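Why does the sea go up and down?

If you camp with your family near the sea, you will see a strange thing. In the morning your kayak is beside the water. After lunch, the water is far away! This is called the tide.

The Moon does most of this work. It pulls on the sea, and the water makes a slow, wide bulge. The Earth turns, so each beach goes through high water and then low water, two times in most places.

At Numemmont camp the low tide opens a path of 300 meters to the small island Udik. You can walk there and look for crabs. But the path stays open only 4 hours.

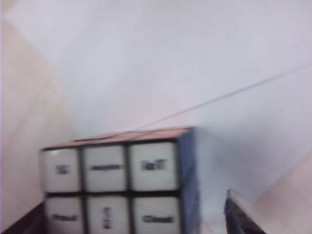 So before you go, ask a grown-up to read the tide table with you. It tells when the water is low and when it comes back. Start to return early, also if you did not find any crab yet. Wear old shoes, the stones are slippery.

Text: Ludmila Charvát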